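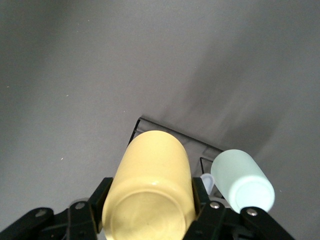
12/01/2024
Léonie Brunet and Marcus Kapoor

3. Cups, racks and the placing of wet ware

3.1 Materials

The study looked at how people put away cups after washing up in small shared kitchens. We kept to cups without handles, as a handle gives a person an obvious place to hold and tends to decide which way round the cup is set down. The cups were plain, in pale colours, and had a shallow recess in the base. Mensah's earlier work on mugs found that a recess of this kind holds a little water when the cup is stood upside down, and our participants complained of the same thing at home.

Racks were of the open wire type. We left out racks with a drip tray, which change where people are willing to stand them, and racks with a cutlery basket, which tends to fill with other things. Participants were asked to bring their own tea towel if they normally used one. Of the 68 people who took part, 40 did so.

3.2 Pegs and rails

Most household racks are built around plates, and cups are left to find a place at the ends or on top. A rack with pegs along the sides treats them differently. The cup goes over the peg with its mouth towards the rail, and the middle of the rack stays free. Figure 2 shows a rack of this type, with six short pegs, three to a side, and a cup held on its side.
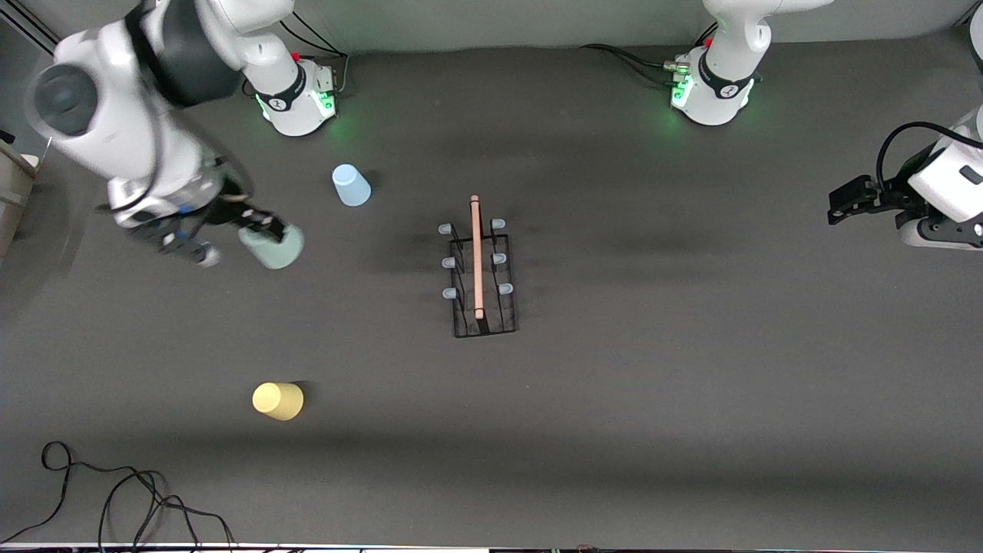 Figure 2. Wire rack with side pegs, and a pale green cup.

Turning the cup is the part of the task that took most getting used to. People who stack upside down at home picked the cup up by the rim and had to change their hold before they reached the peg. Those who picked it up by the base or the lower wall could go straight to the rack. After 12 cups nearly everyone had moved to the second hold, although two participants went back to the first when they were talking.

Pegs with a rubber tip were preferred to bare wire. The reasons given were noise and a fear of chipping, and the second was raised even by people who had been given plastic cups. Peg spacing matters more than we expected. Where the pegs were close together, participants filled the outer ones first and often left the middle one bare.

We did not measure drying time. McKinnon's method needs a steady room temperature, and the kitchens we used had windows that people opened as they liked.

Recent papers in this series
Lefèvre: Where the tea towel hangs
McKinnon: Drying times for cups and bowls
Mensah: Water left in the base of a mug
Brunet and Kapoor: Sharing a sink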